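**COMMUNIQUÉ DE PRESSE**

Prenovberg, le 21 novembre 2024

# Moner ouvre à Prenovberg un atelier de réparation pour le petit électroménager

*Le service Mesosus accepte les appareils de toutes marques, achetés neufs ou d'occasion. Les inscriptions se font en ligne ou directement au comptoir.*

La société Moner annonce l'ouverture de son premier atelier de réparation destiné aux particuliers, dans le centre de Prenovberg. Jusqu'à présent, l'entreprise travaillait seulement pour des hôtels et des restaurants de la région. Elle souhaite maintenant mettre la même compétence à la disposition des ménages, qui jettent souvent un appareil pour une panne de faible importance.

Le nouveau service porte le nom de Mesosus. Il concerne les grille-pain, les bouilloires, les machines à café, les mixeurs, les fers à repasser, les aspirateurs et les petits ventilateurs. Les réfrigérateurs, les lave-linge et les téléviseurs ne sont pas acceptés dans cette première période. Moner étudie la possibilité d'un service à domicile pour ces appareils, mais aucune date n'est fixée pour le moment.

## Un diagnostic avant toute dépense

Le client dépose son appareil au comptoir et reçoit un bon de dépôt. L'atelier effectue ensuite un diagnostic, facturé 21 euros, et communique un devis par téléphone ou par courriel. Si le client accepte la réparation, le montant du diagnostic est déduit de la facture. S'il la refuse, il peut reprendre son appareil ou le laisser à l'atelier, qui récupère alors les pièces encore utilisables.

Pendant la phase d'essai, conduite au mois d'octobre auprès d'un groupe de clients de Prenovberg, l'atelier a reçu plus de 80 appareils. Les pannes les plus fréquentes concernaient les cordons d'alimentation, les interrupteurs, les joints et l'entartrage des machines à café. Dans beaucoup de cas, la pièce à remplacer coûtait moins cher que le déplacement en magasin pour acheter un appareil neuf.

Cette phase a aussi montré certaines difficultés. Plusieurs modèles récents sont assemblés avec de la colle ou des vis non standard, et leur ouverture demande un temps de travail important. Pour ces appareils, le devis indiquera clairement la durée prévue, et l'atelier pourra déconseiller la réparation quand elle ne paraît pas raisonnable.

## Des pièces en stock et des pièces refaites

Pour l'approvisionnement, Moner a conclu un accord avec la maison Nishimura, spécialisée dans le commerce de pièces détachées. Nishimura fournira les résistances, les thermostats, les moteurs et les joints courants. Les commandes seront groupées et livrées à l'atelier chaque semaine, afin de limiter les transports.

Certaines pièces ne sont plus fabriquées, en particulier les boutons, les poignées et les couvercles des modèles anciens. Moner propose dans ce cas de chercher une pièce équivalente parmi les appareils récupérés — avec l'accord du client, car la couleur ou la forme peut être un peu différente de l'origine.

Toutes les réparations sont garanties 2 ans, pièces et main-d'œuvre, pour la panne qui a été traitée. Cette garantie ne couvre pas les chutes, ni les dommages causés par un mauvais entretien. Une fiche de conseils est remise avec chaque appareil, par exemple sur la fréquence du détartrage et le nettoyage des filtres.

## Des cours ouverts au public

L'atelier proposera également des cours d'initiation en petits groupes. Les participants y apprendront à lire une étiquette technique, à utiliser un multimètre et à remplacer un cordon en sécurité. Le cours complet coûte 89 euros, outillage prêté et documentation comprise. Aucune connaissance préalable n'est demandée, mais les mineurs doivent être accompagnés d'un adulte.

Les premiers groupes commenceront après les fêtes de fin d'année. Le calendrier sera affiché à l'atelier et publié sur le site de Moner dès que les inscriptions seront ouvertes. Les écoles et les associations de Prenovberg peuvent demander une séance particulière, selon la disponibilité des techniciens.

## Informations pratiques

- **Dépôt des appareils :** du mardi au samedi, sans rendez-vous.
- **Retrait :** sur présentation du bon de dépôt, après confirmation par l'atelier.
- **Paiement :** par carte ou en espèces, au moment du retrait.
- **Préparation :** les appareils doivent être vidés et nettoyés. Il est utile d'apporter aussi le socle, le chargeur et la notice, s'ils existent encore.

Les appareils non retirés font l'objet d'un rappel écrit. Les conditions complètes de conservation sont indiquées au dos du bon de dépôt.

## À propos de Moner

Moner est une entreprise indépendante de maintenance, établie à Prenovberg. Elle assure l'entretien et la réparation d'équipements de cuisine et de nettoyage pour les professionnels. Avec Mesosus, elle étend son activité aux particuliers et prévoit de présenter un premier bilan de l'atelier au cours de l'année prochaine.

**Contact presse :** service de communication de Moner, Prenovberg. Les demandes d'interview et de visite de l'atelier sont à adresser par écrit — une réponse est donnée sous deux jours ouvrables.

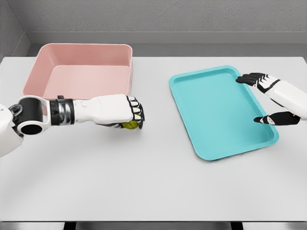 Le présent communiqué peut être reproduit librement, en entier ou en partie, avec mention de la source. Une version en allemand est disponible sur demande auprès du même service.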